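Ticket 2664
Opened by: Gonzalo Carretero
Status: Reopened
Product: Vureo backup client, nightly job to Torkard share

10/29/23, first note
Job stops at 71 percent with "destination not responding." Vendor says it's our network. I doubt it. Every other copy to that share finishes, including a 400 GB one.

Second note
Raised the timeout as Zovard support suggested. Same stop, same percentage. They now want me to reinstall the client. They wanted that in August too, and it changed nothing then.

Third note
Zovard has moved on to blaming the hardware. I don't buy that either, as the job fails the same way from 3 different desktops.

Attachment 1 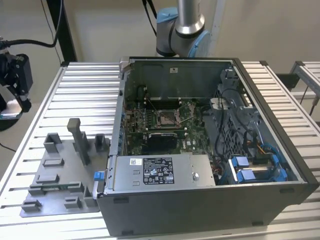
Desktop tower, side panel off, CPU socket empty.

Fourth note
Excluded the Wolde archive folder and the job completed. One good run proves very little. Leaving the ticket open until Zovard explains what their client does with long file paths.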